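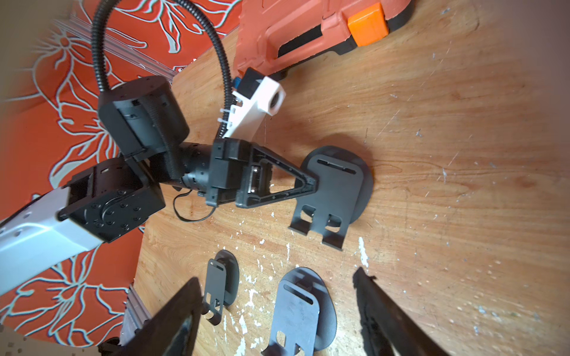 Orçamento para segunda célula bimanual: o que entra na conta?

Fórum Golar > Automação de bancada > Compras e planejamento
28 de maio de 2019

torno_seco
Preciso fechar até julho o orçamento da segunda célula. Tarefa: manipular suportes de celular em chapa metálica sobre tampo de madeira, dois braços. A cotação da Munance cobre braços, garras e fonte. Não cobre cabos, conduíte nem suportes de câmera. Quanto vocês reservam para isso?

fresa16
Reservo 10% do valor dos braços. Na última montagem faltou. O item esquecido foi dedo de garra: chapa gasta a ponta. Peça 3 pares por braço.

bitola
Discordo dos 3 pares. Um par montado e um de reserva bastam se você imprime localmente. O suporte branco da câmera também é impresso, custa centavos de filamento. Eu gastaria em conduíte decente. Abraçadeira plástica serve para protótipo, para turno contínuo não.

fresa16
Imprimir localmente supõe impressora livre. A nossa tem fila.

torno_seco
Impressora existe. E o conduíte corrugado, alguém mediu vida útil com a alça alta por cima do braço?

bitola
Medir, não. A alça precisa de folga para o punho girar, e folga demais engancha na outra garra quando os dois braços trabalham perto. Peça o metro extra e corte na montagem.

eixo_zero
A Derkach vende kit de cabeamento por 400 reais, conectores inclusos. A Fitico é mais barata, mas o prazo passou de 16 dias no meu pedido.

fresa16
Kit da Derkach vem com comprimento fixo. Confira antes.

bitola
Falta também a bancada. Tampo riscado e com respingo de tinta atrapalha segmentação de peça cinza-escura? Se atrapalha, inclua um tampo liso na planilha.

torno_seco
Não testei. Vou pôr tampo como linha opcional, dois pares de dedos por braço e o kit da Derkach, se o comprimento servir. Posto a planilha quando a Munance responder sobre o frete.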